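Who Moved the Ketchup? Shared Kitchens and Mild Resentment in Student Housing

Project report, Hajnalka Kun and Rozália Pintér

Our project began with a jar of pickles that vanished from the second-floor fridge in Hegyi House. We wanted to know how people who share a kitchen decide what belongs to everybody, and how they tell each other off when they get it wrong. We collected kitchen diaries from 15 residents through January and held two group talks, one of which was mostly shouting.

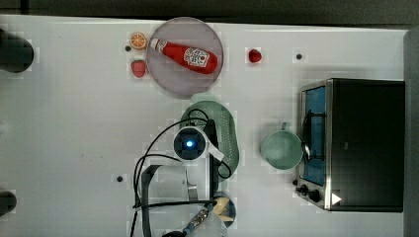

Condiments turned out to be the gray area. Nearly every diary treated meat and cheese as private property, while salt was as free as air. Between the two lies ketchup, much as the red bottle lies across the plate, with a couple of strawberries and an orange slice for neighbors. Residents who would never touch a roommate's fruit admitted to "just a squeeze" several times a week. One writer kept a tally of her own squeezes and stopped when it got embarrassing.

The house does have rules. They are taped inside a cupboard door, which may explain why only 9 residents knew about them. Rule four says that all food must carry a name. Most people wrote theirs on the lid, and lids travel.

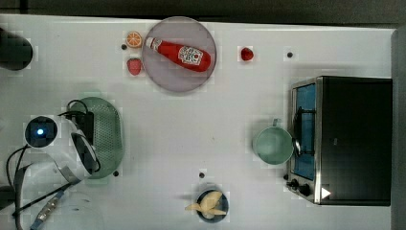

We then looked at notes, the main weapon in any shared kitchen. The polite ones used "please" and a smiley face and were ignored. The rude ones were also ignored but got photographed first. Fistley, the residence newsletter, printed the best of them, and this did nothing for the peace.

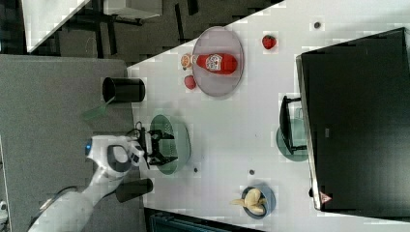 Leaving things out was a bigger source of anger than taking them. A dirty pan could sit for days while everyone waited for its owner to feel shame. Smaller items were worse – a black cup on its side can lie there like that one and belong to no one at all. Our diaries suggest that the person who finally cleans up is the person who complains most, so complaining may at least be honest work. 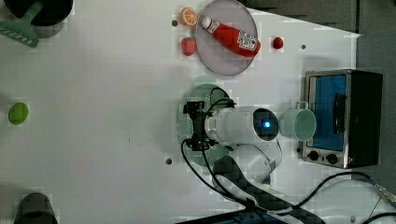 Figure 4. Ketchup on a plate, with a pot and green slotted spatula.

Our sample was small, and both of us live in the building. Rozália still denies the pickles.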